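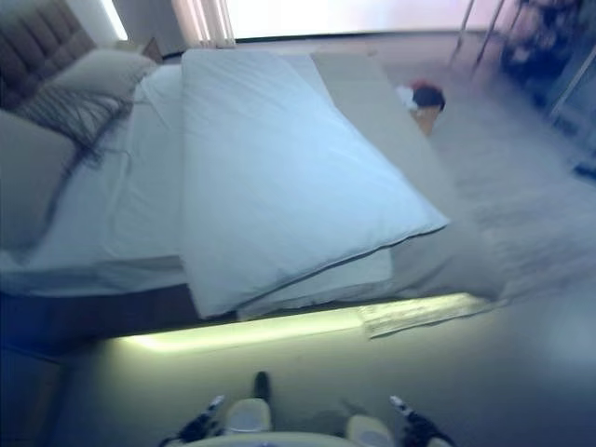 Fig. 1. Bed with folded white duvet, grey runner and fringed throw.

Household Textiles, Unit 5: Making and Stripping a Bed
Handout to go with the practical. Tutor: Henrike Heitmann

I love teaching this unit! Everybody arrives thinking they can make a bed, and most of you can, but there is a real pleasure in doing it well and we are going to spend the whole session on it.

Start with the layers. From the mattress up we have the fitted sheet, then the flat sheet if the house uses one, then the duvet, and last the dressing - runner, throw, cushions. Learn them in that order and you can strip any bed in reverse without getting into a tangle. The duvet in Fig. 1 is folded into a thick rectangle with its thin dark piping along the lower edge, and piping like that is a gift. Line it up with the foot of the bed and you can tell at once if the whole thing is crooked.

Fringed throws need a bit of care. Lift them from the middle, lay them down, then comb the strands straight with your hand. Small things left on the bed (toys, napkins, glasses, the remote) come off first and go in the tray. Please do check inside the folds. Ikhsan Subramaniam in the January group found an earring in a pillowcase, and we were all delighted.
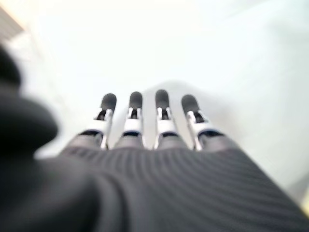
Smoothing is done with a flat hand, and it is my favourite part of the job. Work from the centre of the mattress out to the sides in long strokes, then down to the foot. Keep the fingers side by side with only narrow gaps between them, as the four are here, and let the pads do the feeling. A crumb or a seam under a sheet is much easier to find by touch than by sight. If you catch a ridge, go back to the centre and stroke it out again. Tugging at the hem just moves it somewhere else.

Pillows next. Shake each one by its closed end, prop it up against the headboard and turn the open end of the case away from the door. Rosaire Perron, who taught me at Drurnau, wanted every pillow in the house facing the same way and I've never shaken the habit!

Now the big one, handling a large sheet in pairs. It is far quicker with two, and good fun. Agree who leads. Both take hold of the edge, step back until the cloth is taut, and say "down" before you lower it. Talk to each other the whole time, as a double sheet held up hides your partner almost completely.
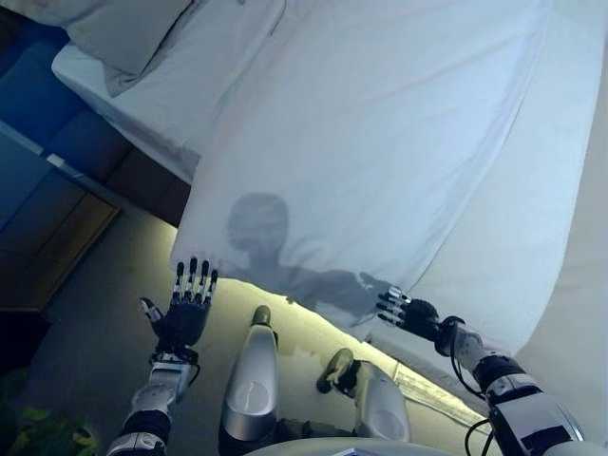 Fig. 2. White sheet held up by its lower edge beside the bed, with a person in silhouette behind the cloth.

To fold from this position, bring your corners to your partner's corners, pick up the new fold and repeat until the bundle fits the shelf. Keep the hem off the floor.

For next time: practise the pair fold 8 times, swapping leader each time, and read the Asby notes on cotton weights. Bring a pillowcase from home, any size.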